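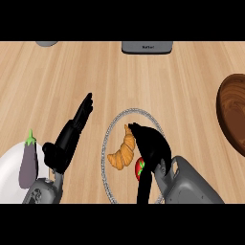

Sim view, two arms: croissant and red fruit on the glass plate, eggplant on the white dish

Jointed hand or simpler gripper for food pickups in sim?
posted by plankgrain

Hi all! I'm trying to pick one end effector for a two-arm kitchen setup and I keep going back and forth. I've been running everything in simulation (the real arms don't show up until August) and the croissant is driving me nuts. When the right gripper comes down over the thick middle it hides half the red fruit next to it, so my camera loses track of what's what. The hand on the left arm has way more joints to tune and I'm not sure it's worth the trouble. I'm on the Lerkadholm controller, 25 tries per object so far. What would you go with?

Shengli Fu
I went through this last year with a Gravance gripper and a Nalletham hand. For plain pick and place I'd start with the gripper. Fewer things to tune, and you'll find out fast whether your grasp poses are any good. My hand config had 11 joint limits I had to fix before it would close properly!

For the blocked view, try coming in from the far side of the plate, or add a second camera on the wrist. I'd do the wrist camera first. Also check the friction on the croissant mesh. Mine was left at the default and it slid like soap.

dropped_it_again
gripper. hands are cool but no

Võ user here
Depends what else you want to pick up. I did 2686 sim grasps with both kinds and the hand was better on eggplants and other long smooth stuff, worse on anything small sitting close to a neighbor. If you have 3 or 4 objects total I'd keep one of each, one per arm, and let the planner choose. Happy to post my settings Thursday when I'm back at my desk.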